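Pre-season court check, Orellana Tennis Club
24 June 2021

Surface, courts 1 to 6: PASS, mostly. Court 3 still has that soft patch behind the baseline (you'll know it if you've ever rolled an ankle there!). I've chalked it and asked Coleck for a quote.

Nets and posts: PASS. Centre straps all good. The winder on court 5 is stiff, so go easy on it, and please don't whack it with a racquet.

Fencing: FAIL. Loose wire at knee height near the back gate, almost 10 cm of it sticking out. I've taped it for now, but it needs a proper tie before juniors.

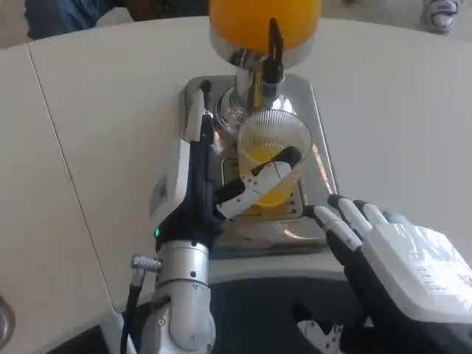 Photo: Hélène Ross

Lights: PASS on five courts. Court 6 flickers for a bit after switch-on and then settles. Emilian Moldovan reckons it's the ballast, and he was right about the last one in December, so I'm inclined to believe him.

Umpire chairs: one PASS, one FAIL. The old Grokholm has a cracked second step. Nobody climbs it till I've swapped the tread, and yes, that includes me.

First aid kit: PASS. Restocked the cold packs and strapping tape, chucked the expired saline.

Ball machine: not checked, couldn't find the key. Has anyone got it?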